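Storing Small Parts in Bins

Sort by use first and by size second. Picture hooks, wall anchors and the screws that go with them belong together, even if the screws would fit in with the others. A box of 100 mixed screws takes longer to search than a trip to the hardware store.

Label the short side of the bin, the side that faces out on the shelf. Masking tape and a marker work fine - printed labels tend to peel in a damp garage by August.

Don't fill a bin to the rim. Leave two inches at the top so the next one can stack without crushing anything.
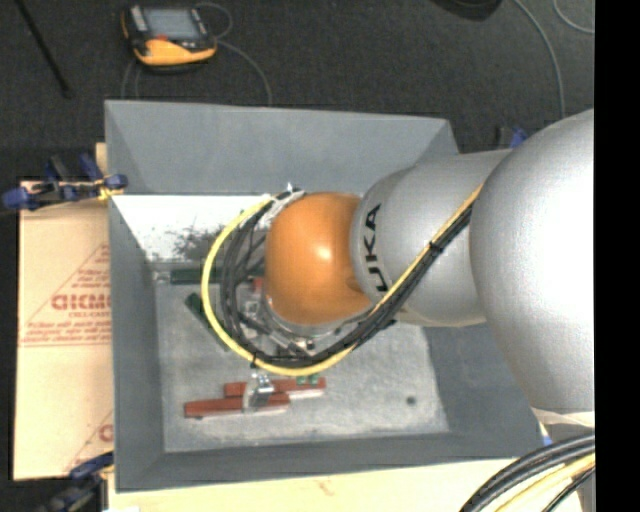 How do I get old grease out of a plastic bin?

Wipe out what you can with newspaper, then add a good squirt of dish soap and hot tap water. Let it stand for 8 minutes and scrub the corners with an old toothbrush. Rinse and dry it upside down. For a stubborn film, make a paste of baking soda and water and rub it in with a cloth.

Heavy items such as chain and large bolts go on the bottom shelf. Keep anything sharp in its own container with a lid - loose blades at the bottom of a bin are easy to forget.

Tip sent in by Tươi Khúc, Fuststead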